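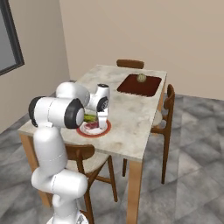

The arm over the plate in the simulated dining room, July build.

Search this site... Go

Clenis staff dining room: how we're getting on

Hello all at Ernard, and thanks for being patient with this one. It's a bit longer than the last update as there's more to tell!

The simulation side is in good shape. Follex have built us a dining room with a table, chairs and a tiled floor, and the arm now practises clearing and plating there before anything goes near our real kitchen. We've put 60 practice meals through it so far. Flat things like a slice of meat are still the hard ones - it goes in from straight above and the fingers have to get very close to the plate. Round things on a tray are next on the list.

Now the people, as I know that's what you asked about. We have 4 on the lunch shift and none of them are losing hours. I put that in writing before we started and I've had to repeat it a fair few times since (fair enough, I'd want to hear it twice too). What does change is the last 30 minutes of the shift, when everyone is scraping plates and wiping down with sore wrists. The plan is that the arm takes the scraping and one person keeps an eye on it, with the rest free to start prep for the next day. The team like the first half of that. Keeping an eye on a machine sounds dull to them, and I think they've got a point, so we're going to swap that job round during the shift.

They also asked for a stop button they can reach with wet hands, and for the arm to be slower near the serving hatch. Both requests have gone to Hoarau, who are doing the safety check, and the button is already agreed. The speed is still being argued over - slower means a longer queue at half past twelve, and I've said I'll take the queue.

Money is on track apart from training. I'd allowed for 3 sessions and we'll need more, mainly for the evening crew who haven't seen any of it yet. I can cover it from the travel line if you're happy with that, so please let me know before I book the room.

Share 3 Comments 4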